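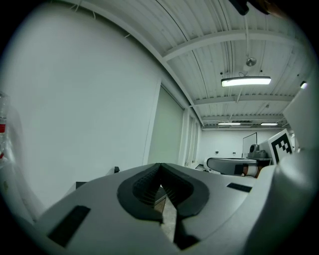
Hand grippers instead of the packing line: what happens to our jobs?

Posted by Brodness, 15 November 2025

I work in the packing hall at a firm that does spare parts for garden machinery. In June they told us part of the packing would be automated. Since then 12 of us have been put on a rota where we do our usual picks with a hand-held gripper, so that a robot can later be taught from the recordings. We get the normal hourly rate but we've lost the piece bonus while we're doing it, and I am a good bit slower with the thing than with my hands.

Has anyone been through this? I want to know whether the bonus should be made up, and what the work is like once the robots are in. There are 47 people on my shift and we have had one meeting.

Leltwood

We had this two years ago at a warehouse with 55 staff. On the bonus: ask for it in writing, and ask for an average of your previous months to be paid while you are on the rota. Ours was refused at first and then agreed after the union rep took it up. Check your contract too, as some say the bonus is discretionary and some don't.

As for the work, three stations went over to robots. They handle the boxed items well enough and anything in a thin bag badly. Two of my old workmates now look after the stations, clearing jams and putting right what has been dropped. It is easier on the back but you are tied to the alarms, and you talk to people less. Night shift got smaller as people left and weren't replaced. Nobody was made redundant outright — but I wouldn't call that no change.

Also ask who keeps the recordings and whether they can be used to check your speed. Our managers said no and we got them to put it in the handbook.

Schwerdtfeger

just refuse to do it, they can't make you

Sabine Reuter

I'd be careful with the reply before mine. If your contract has a line about "other reasonable duties", a flat refusal could get you into trouble. Speak to your rep or an advice centre first.

One practical thing. My wrist was sore after long sessions with a gripper, so I asked for a swap every hour and got it. Report it early and have it put in the accident book, even if it seems minor. I also kept a note of my picks, 1,268 over my turns on the rota, and that helped when we argued about the lost bonus.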